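Sharpening Your Mower Blade at Home

Posted 14 Aug 2021 in Yard and Shed

If your grass tips look ragged and tan a day after you mow, go look at your blade before you blame the heat! A dull blade tears the grass, and a whole lawn of torn tips has a dusty, tired color from the street. I put this job off for years (I thought it needed a bench grinder) and now it's one of my favorite half hours in the shed.

What you need

A flat mill file, a vise, a socket wrench that fits your blade bolt, heavy gloves, a wire brush and a nail in the wall stud. A block of scrap wood is handy too.

Getting the blade off

Pull the spark plug wire first, every single time, and tuck it well away from the plug. On a battery mower, take the battery out and remove the safety key. Tip a gas mower with the air filter facing up so oil doesn't run into it. Wedge the wood between the blade and the deck, then turn the bolt counterclockwise. If it won't budge, give it a shot of penetrating oil and go have lunch.

Before you lift the blade away, mark the side facing the ground with a paint pen. I once put mine back upside down and spent a whole Saturday wondering why the mower was just petting the lawn!

Filing

Brush off the dried grass and clamp the blade tight. Follow the angle that's already there and push the file one way only, away from your body, lifting it on the way back. I give each end 40 strokes and then check. You're after an edge like a butter knife. Razor sharp sounds great but it chips on the first twig.

Deep nicks don't have to disappear completely. If there's a crack or a thin, worn spot near the lift wing, stop there and buy a new blade.

Balancing

Hang the blade on the nail by its center hole. If one end dips, file a little more off that end and try again. It usually takes me 3 tries. My neighbor Normunds Petrauskas skipped this step in May and his mower shook so hard that the handle bolts came loose.

Putting it back

Paint mark toward the ground, bolt tightened to whatever your manual says, spark plug wire on last. I redo mine after every 8 hours of mowing, sooner if I've hit a root. Wipe the file with a dry rag and hang it up where it won't knock against other tools.

Next up: cleaning the underside of the deck, with a plastic scraper and plenty of newspaper.

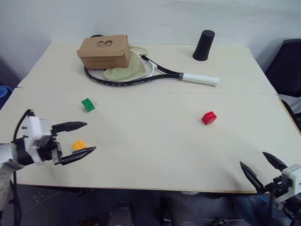
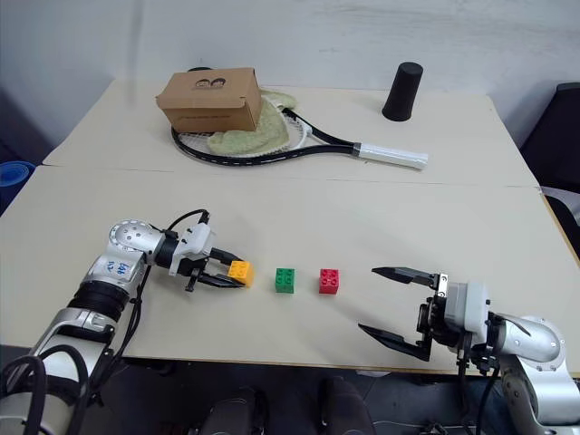 Cardboard box and tennis racket; the green cloth is in both photos.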